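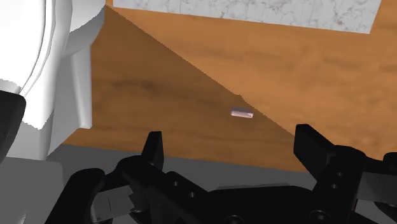 Wrist view from the simulator, with the metal peg still well ahead of the open fingers.

Practice rooms, and what the lab downstairs has been up to since February

Those of you who came to the winter open house may remember Nilmini Kumarasinghe standing next to a very large monitor and promising that she would have results for us "when the toilet stops winning." Well, she has some results now, and she was kind enough to spend most of an afternoon walking me through them, so I thought I would give the story a bit more room than our usual paragraph.

The project is called Womus, and the question behind it is a simple one. If you teach a robot arm a household chore in a simulated room, how much of what it learns belongs to the chore, and how much belongs to that particular room? Anyone who has tried to make coffee in a friend's kitchen knows the feeling. You know perfectly well how to make coffee, and still you stand there opening the wrong drawers.

Nilmini's method is to keep the chore and change everything around it. The arm learns from demonstrations, which people record by steering it through the simulated room by hand, and then the software takes each demonstration and replays it with different light, different wood, different starting spots for the objects and, in the later rounds, a different hand on the end of the arm. Replays that no longer end the way they should are thrown out. The ones that survive go into the training set. She began with 168 demonstrations and finished with 3,314 usable ones, and I gather the computers were running day and night for a good part of the spring (our electric bill agrees).

The shadows deserve a word of their own, because they took up more of the conversation than I expected. Early on, the team kept the lighting soft and even, and the learned controller did nicely until the first hard-edged shadow landed near an object, at which point it would reach for the edge of the shadow with great confidence. Now they put sharp shadows in on purpose, right across the table and the walls and wherever else they can fit them. It makes for some rather dramatic bathrooms.

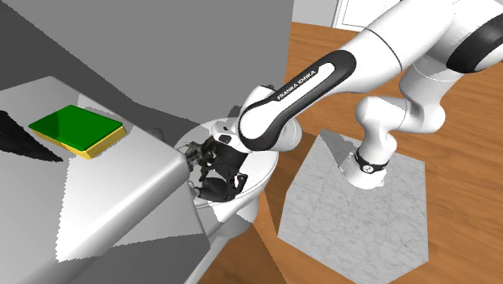 The multi-fingered hand reaching into the bowl, with the sponge on the counter at left.

Now, the numbers. In rooms it had never been trained on, the controller taught with the varied demonstrations finished its chore in 78 percent of trials. That is averaged across 7 chores, and Nilmini would like me to say very clearly that the average hides a good deal. Picking up small things from a table went well. Anything that meant putting a hand down inside something else went less well, and the bathroom was the hardest of the lot. A toilet bowl is round and deep, with a rim that is easy to bump, and once the hand is inside it the arm has far fewer ways to turn. She has a whole folder of failed attempts and showed me a number of them, with what I can only describe as affection.
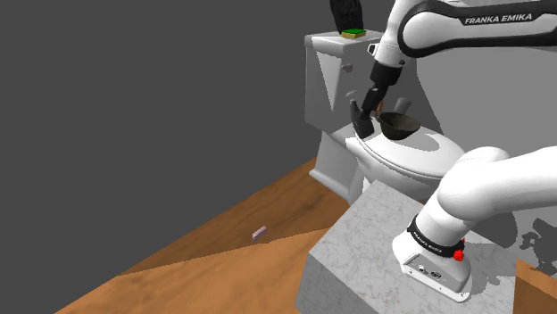 The part I found most interesting was the swapping of hands. You might suppose that a hand with more fingers would simply do better, and for turning an object over once it has been grasped, she says, it does. But a two-finger gripper is slimmer and easier to plan for in tight spots, and a demonstration recorded with one doesn't carry over neatly to the other. The group's answer is to store where the object ought to go, step by step, and let each hand work out its own way of getting it there. That piece of software has its own name, Tovitix, and it is the part they hope other labs will pick up.

There is still plenty to do. Everything so far has taken place in simulation, and the next stage is to try the same controllers on a real arm, in the mock apartment at Wendov, as soon as the building opens to visitors again. Nilmini expects the success rate to drop when they get there and would rather not guess by how much. A write-up is in draft, and the Stöcker reading group has asked to go through it together over video before it is submitted. If you'd like to sit in, write to the newsletter address and I'll pass your name along – no background in robotics needed, and she really does enjoy questions.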